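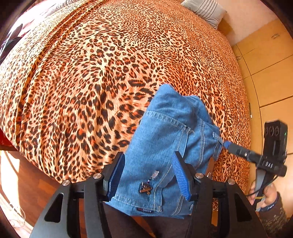 Wukovus Support – Ticket 117
Subject: Wi-Fi drops in back bedroom every evening
Opened by: Chrysoula Bakalis
Handled by: Hanane Mansour
Status: Closed

Last updated: 2023-07-02

We use cookies to keep you signed in and to remember your ticket filters. Accept all / Manage settings

Fault as reported

The connection in the back bedroom goes every evening. The laptop still shows full bars but pages won't load and calls freeze. It comes back by itself after a few minutes, then goes again. Phones in the same room do the same thing. The kitchen and front room are fine, and a desktop plugged straight into the router has never lost its connection.

Equipment: Inik router in the hall cupboard, supplied with the line. Maes extender on the landing, bought in December. Broadband is from Olter. Nothing was changed before it started, as far as I know.

I have already turned everything off and on again, more than once.

Hanane Mansour – first reply

Thanks for the detail, especially the part about the wired desktop. If that stays up while the bedroom is down, the line from Olter is probably all right and I would leave them out of it for now.

Could you do three things this evening:

1. When it drops, look at the lights on the extender and write down the colours.
2. On the laptop, note which network name it is joined to.
3. Still on the laptop, open the router's settings page. Tell me if it loads, loads slowly or doesn't load.

Please don't restart anything until you have done all three. A restart clears the router's log and I'd like to see it.

Chrysoula Bakalis

Dropped twice while I was working. Both times the extender's top light was green and the link light was amber. The laptop was joined to the extender's network. The router page would not load the first time and loaded after a long wait the second time. I have copied the log into the attachment. Most of it means nothing to me but the same line about "channel change" comes up again and again.

Hanane Mansour

That line is useful. Your router is set to choose its own channel and it is moving every time it hears a neighbour. The extender has to find it again after each move. The green light only means the extender has power and is sending out its own signal, so the laptop sees full bars and stays put even though there is nothing behind it.

Evenings would fit, as that is when most of the neighbouring networks get busy.

Please sign in to the Inik, go to Wireless, then Advanced, and change the channel on the slower band from Auto to a fixed one. Try 1 first. Leave the faster band alone. Save, wait for the lights to settle, then restart the extender only.

Chrysoula Bakalis

Done. Channel 1 was worse – it dropped before I had left the cupboard. I went to 11 and that held all evening apart from one short gap. I was on the bed with the laptop for most of it, which is where I normally am when it goes. The link light was still amber whenever I checked. Is it meant to be?

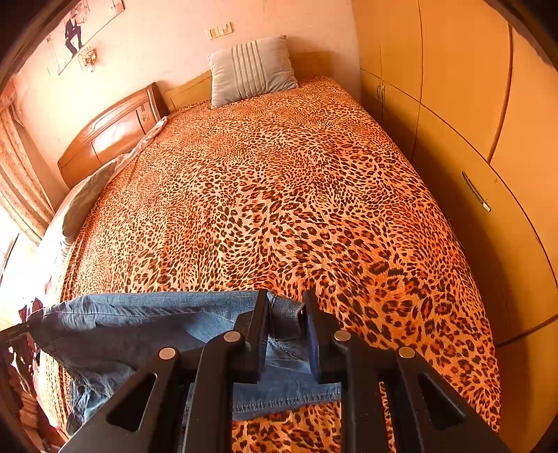
I also tried the laptop on the windowsill and by the door. By the door was quicker, by the window was hopeless. My phone gave the same pattern, so I don't think the laptop is to blame.

Hanane Mansour

Amber on the Maes means a weak link back to the router, and green means a good one. So there are two faults here. The channel hopping was causing the drops, and the extender is too far from the router to give you a decent speed in between.

People often put an extender where the signal is bad. It needs to be where the signal is still good, so that it has something to pass on. Can you tell me what sockets you have between the cupboard and the landing, and send a signal reading from each? The Maes app gives it as a percentage.

Chrysoula Bakalis

Readings, taken with the doors shut as they usually are:

Landing socket, where it is now: 30
Bottom of the stairs: 89

There is another socket in the hall but it's behind the coats and I couldn't get the plug in.

Hanane Mansour

Bottom of the stairs, then. Move it there, leave the router on 11 and give it a few evenings. While you are in the extender's settings, check whether it wants an update. The early ones had a fault where they didn't rejoin by themselves after losing the router.

Chrysoula Bakalis

Moved. There was an update and it took ages, with the light blinking red for most of it – I nearly pulled the plug. Link light is now green. No drops on the first evening, none on the second. I had a long video call from the bedroom with no freezing.

One more question. The laptop sometimes joins the router directly instead of the extender. Should I force it?

Hanane Mansour

No need if it works. If it starts clinging to the router and going slow, tell the laptop to forget the router's network and it will only use the extender's. You would have to put the password in again when you take it downstairs and want the other one.

Leaving this open over the weekend in case it comes back.

Chrysoula Bakalis

Still fine. Happy for you to close it.

Resolution notes (HM)

Router channel fixed at 11. Extender moved from landing to bottom of stairs. Extender software updated to release 2. No fault found on the Olter line. If the customer reopens, ask for a fresh router log before any restart.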